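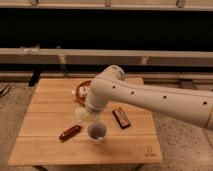

Attachment 1. Arm over slatted wood table.

Ticket 126: Actor bio pages show wrong filmography
Opened: 2023-03-27
Reporter: Hongmei Tan
Site: Illordale, cast and crew section

Biographies of two actors with the surname Liang share one filmography. The drama "Hada" is listed under both. Birthplace and awards are correct.

Checked the import from Cetier. Both records carry person ID 600. Cleared the page cache, no change.

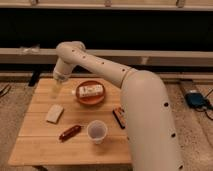 The merge ran in August, when duplicate names were matched on surname only. Split the record by hand and reindexed 100 credits. Portrait slots were checked in the same pass. Attachment 2. Gripper over the rear of the table, lower part of the arm at the right.
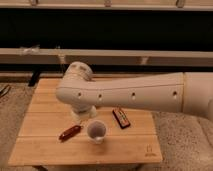 Attachment 3. White cup and arm at the table.

Status: filmographies now separate. Surname matching disabled. Search suggestions still show the old entry, moved to ticket 127.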